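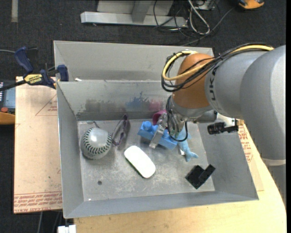
The woman who runs the returns shed at Ravberg has a rule about coffee, and the rule is that you finish it before you go in. So we drank ours standing up in the yard at twenty past seven, in a wind that took the lid off my cup, and I asked her how a person ends up spending eleven years with other people's lost toys.

"I answered an ad for two months of work," she said. "September and October. I had a kid starting school and I wanted mornings."

Ravberg handles the odds and ends for play centers, swim clubs and day cares all over the county – anything left behind, anything that came back from a rental party kit with the wrong lid on it. It arrives in sacks. It gets tipped into metal bins, and then it has to be turned back into something a child would want to pick up. I'd pictured shelves and labels. There are shelves, but mostly there are bins, big gray ones with sloping sides, and their floors are so scratched up they look like an ice rink at closing time.

"I love those bins," she told me, and she wasn't kidding! "Plastic ones crack in the winter. With these you hear what you've got before you see it. A ball has a sound. A building brick has a really different sound, the big chunky kind especially."

She does balls first, always. They roll, and if you leave them in with everything else they end up in a corner under something flat. Baseballs are her favorite (the real ones and the toy ones both), and she showed me how she runs her thumb along the stitching to feel for a split. If it's split, it goes. If it's only dirty, it gets a damp cloth and a day on the rack. I tried it on four or five and missed a split every single time.

Bricks come next. The large ones for toddlers are easy, she says, you can wash a whole sack of them in a mesh bag, and the light blue ones seem to outlive all the other colors. She has no theory about that. Last year the shed sent out 1417 of the big bricks, which she knows because Flollis, the day care group that takes most of them, asked for a number for its newsletter.

"I wrote it on my hand," she said. "Then I washed my hands."

So she counted again.

What slows her down is anything with a loop or a strap. She made a face when I asked. Straps catch on everything, cords tie themselves to the straps, and by the time a sack has been driven over from Plellov you can lift out one little purple thing and bring half the bin up with it. She used to cut them loose. Now she lays the whole tangle on a towel and works from the outside in, and she thinks it's faster, though her sister-in-law, who helps out over the holidays, doesn't agree.

I asked about the pieces she can't identify. There's a tub for those, number 602, named for the old locker key that's taped to the front. She gives each thing a year. In all that time 73 of them have been claimed, mostly by parents who phone up sounding embarrassed and then describe a plastic bracket in amazing detail.

"They always know exactly what it is," she said. "And I say, hang on, let me go look, and I already know we've got it."

Her mornings got longer, by the way. The kid who was starting school is taller than she is now and comes in on vacation to do the lifting. She still wants the two of them to repaint the door, which was done by Lamptey years ago in a green she calls hospital pea, and they've gotten as far as buying the brushes.

When we came out the wind had dropped and my coffee lid was sitting against the fence. She picked it up, turned it over, and put it in her apron pocket.

We use cookies to improve your experience on this site. By continuing to browse, you agree to our use of cookies. Accept | Manage settings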